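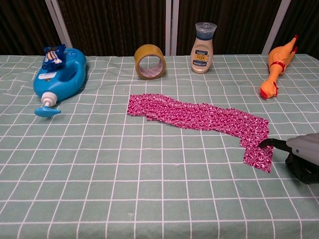 Minutes, craft and prop table group, September

Present: Tainá Marinho (chair), Jannik Wendt, Svenja Hamann, Ottmar Hellwig (minutes)
Apologies: Ludger Meinecke

Started 6:30 p.m. Last month's minutes were read and passed with one fix: the Weidemann invoice was for thread, not zippers.

## 1. The mixed table

Tainá opened by saying how much she loves the mixed table, and the rest of us agreed! The idea stays as it was: one square-grid cloth, a handful of things that have no business together, and one piece of fabric to work around. Svenja wants a mix of hard, soft and squashy every time. The blue pump bottle and the packing tape are staying on the list for the fall.

Jannik asked if food items belong on it. We talked this over for quite a while (too long, says Svenja). Agreed that closed packages are fine, so the mayonnaise is in and so are snack bags. Anything opened goes home with whoever brought it.

The rubber chicken got a vote of its own. Four in favor, none against, loud applause.

## 2. Fabric

Svenja is thrilled with the pink swirl print and would like more of it. Bralleo has it on a bolt of 50 yards, but we settled on 8 yards for now. Long strips work best because they fold and droop so nicely at the ends. Ottmar asked for small squares of the same print too, so there is a big piece and a little piece to tell apart. Everyone liked that.

Frayed edges: leave them. Jannik offered to hem and was thanked and turned down.

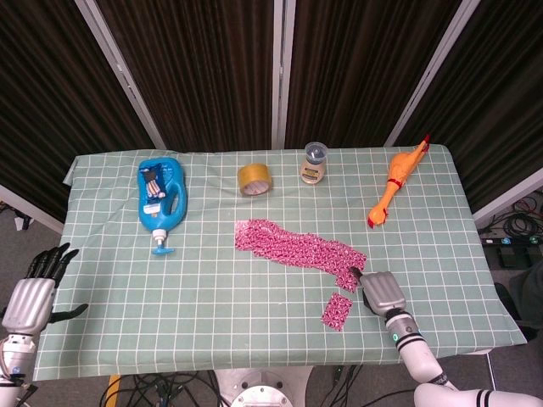

## 3. Curtains and cloth

The brown pleated curtains make a lovely calm background and we are keeping them. Tainá would still like to see the green cloth ironed before the open evening. Ottmar has an iron and will bring it. Svenja will ask Arkitix about a second cloth in the same grid, preferably a bit longer at the front.

## 4. Money

Balance is $2,225. We approved up to $600 for fabric, the second cloth and storage bins, all votes in favor. Trondisix has sent a quote for the bins, which Ludger still has, so the choice of size waits for him.

## 5. To do

- Svenja: order the print, write to Arkitix
- Ottmar: iron, cut the small squares
- Jannik: new packing tape, a few more jars with lids
- Ludger: bring the Trondisix quote
- Tainá: book the room for October

Closed 7:50 p.m.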